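Passenger seat ballast for a one-driver hill climb car?

Halyna Symonenko
Posted 10/10/2026

I've entered the Sunwood hill climb for the first time. It's a gravel course, 4 miles long, in a stock-engined hatchback that weighs 837 kg with me out of it. The class minimum is higher than that, so I have to add 27 kg of ballast. The rules say it must be bolted down but don't say where. Passenger footwell or spare wheel well? The car is front-wheel drive and already spins its wheels out of the slow corners.

Tymofii Moroz

Footwell, as far forward and as low as you can get it. In a front-wheel-drive car on gravel you want the weight over the driven wheels. In the wheel well it will take load off the front, and your wheelspin gets worse.

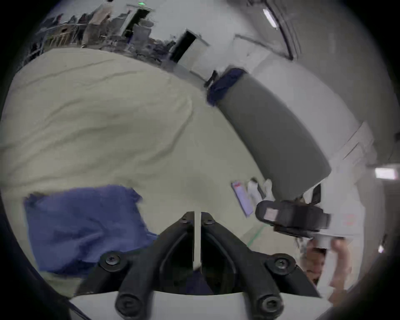

Use steel plates and put a spreader plate under the floor – the sheet metal there is thin and a bolt head alone can pull through. Check with the scrutineer before you drill. Some want the bolts drilled for a seal.

One more thing: weigh the car with the fuel you plan to finish on. I once came in under the limit after two practice runs and lost my time.

stalo50

I just ran mine in the back and it was fine. It did slide a lot though. Are you on Ikent tires? They're no good when it's dry.

Halyna Symonenko

Thanks, both. Going with the footwell. I've emailed the scrutineer about the bolts.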